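Zillus: a cleanup and segmentation pipeline for handheld gripper demos
Final report, robot software project course
Chutima Yensuk, Rostam Moradi, Wenceslao Ojeda
Advisor: Mehrangiz Bahrami
2023-12-01

1. What we set out to do

The lab records demos with handheld grippers. Person holds the gripper, does the task, camera on the gripper records video, and later a SLAM pass gives you the pose of the gripper over time. Then somebody has to cut the long recording into episodes, throw out the bad ones, line up the finger opening with the video and write it all in the format the training code wants. Until this fall that somebody was a person with a spreadsheet.

Our project was to replace the spreadsheet. The tool is called Zillus. It takes a recording session and puts out a dataset of episodes plus a report on what got rejected and why. No learning inside Zillus itself, only plain signal processing and a lot of checking.

Not in scope: the policy training, the SLAM code (we use it as is), the hardware.

2. Data

Everything is from the Tevilholm sessions, all tabletop tasks. 595 episodes by hand count (Chutima did the hand labels, start and end frame for each, plus keep/reject). Video and gripper width come as two separate streams with separate clocks. This ended up being most of the project.

We split off the May recordings as a test set before writing any code and did not look at them till the end. Ok, Rostam looked at one, to check the file opened.

3. Pipeline

Stages, in order:

Ingest. Reads the video and width log, checks that both exist and timestamps go up. Surprisingly many logs have a repeated timestamp. We drop the second one.

Time sync. Finds the offset between the video clock and the width clock. See section 4.

Pose import. Loads the SLAM trajectory, resamples to the video rate. Gaps of 3 frames or less get interpolated. Anything longer is marked lost and the episode can't use it.

Segmentation. Finds start and end of each episode. See section 5.

Filters. Jump filter (position moves too far between frames), tracking-lost filter, too-short filter. Each one is its own small function that gets an episode and returns pass or a reason string. Adding a new filter is one file.

Export. Writes arrays plus a json per episode with the config hash in it, so you can tell which version of Zillus made what.

Every stage writes its output to disk and skips itself if the input and config haven't changed. Wenceslao fought for this in week two and the other two of us thought it was overkill. It was not overkill.

4. Time sync

First version: the operator opens and closes the fingers at the start of the recording, we find that in the width log and in the video, subtract. In the video we track the dark finger pads and measure the gap between them in pixels. Gap in pixels against width in the log, cross correlate, take the peak.

Works fine when the operator really does it. When they forget, the correlation still has a peak, just a wrong one, and Zillus was happily using it. Two weeks of weird segmentation results came from that. We had been blaming the segmentation.

Second version uses the whole recording, not only the start, and compares the top peak with the second peak. If the two are close together in height the session is flagged and nothing past sync runs. Slower but we stopped getting silent garbage. Runtime is fine since the pixel gap gets cached.

Clock drift: we assumed a constant offset. On the long sessions there is some drift, visible if you sync the first half and the second half seperately. We did not model it. Should be a straight line fit, left for whoever is next.

5. Segmentation

Tried two things.

a) Velocity threshold. Gripper still for long enough = boundary. Simple, but people pause mid task, to think or to look at where the thing goes. Lots of episodes cut in half.

b) State machine using both velocity and width. Boundary only counts if gripper is still AND fingers are open AND the gripper is back near the rest pose. Rest pose is estimated per session as the place where the gripper sits still the longest. States are rest, moving out, working, moving back. Needs 25 still frames in a row to go back to rest.

(b) is what shipped. The rest pose estimate breaks if the operator moves the rest spot halfway through a session. Kourosh Kiani from the Celon group suggested clustering the still poses and allowing more than one, we have a branch with this but it isn't tested enough to report.

6. Results

Of the 595 hand labeled episodes, 394 came out with both ends close enough to the hand label and no filter complaint. The rest is a mix: episodes the hand label also rejected (good), tracking lost in the middle (not ours but we report it), and real segmentation misses (ours). The biggest group of real misses is the moved rest spot.

On the May test set the pattern was the same and no new type of failure showed up. Velocity-only segmentation was clearly worse on both sets, mostly from the mid-task pauses.

We also compared with Lavoie, the older script in the lab. Not a totally fair comparison, Lavoie has no sync check so it produces more episodes, and a bunch of them have finger data that doesnt match the video. If you only count episodes you would pick Lavoie. Please don't.

7. Problems and what we'd do different

Config. We started with constants in the code, then a yaml, then a yaml that overrides another yaml. Debugging which threshold was active took longer than it should. Now Zillus prints the full merged config at startup and saves it.

Tests. Started too late. The useful ones are the fake sessions: a script generates a width log and trajectory with known boundaries, adds noise and an offset, and the pipeline has to find them. Caught an off by one in the resampling that had been there from day one.

Coordinate frames. Camera frame vs gripper tip frame. We mixed them up twice. Every array name now ends in the frame it's in. Ugly, keep it.

Labels. Only one labeler, so we don't know how much two people would disagree on an end frame. Should have had a second person do part of it.

8. Who did what

Chutima: labels, filters, evaluation scripts. Rostam: sync, pixel gap tracking. Wenceslao: stage caching, segmentation, export. Report written by all of us, mostly the night before.

9. Left to do

Drift fit in sync. Multiple rest poses. Two-gripper sessions, right now Zillus handles each gripper as its own session and doesn't know they belong together. Handling pairs means syncing both width logs to one clock and only cutting when both state machines are in rest. 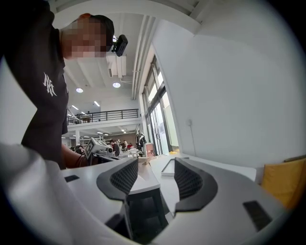 If a session gets flagged at the sync stage, can it still be used?

You can set the offset by hand in the session config and rerun. Zillus then skips the peak check, runs the remaining stages as normal and writes manual_sync into the json of every episode, so those can be left out of training later.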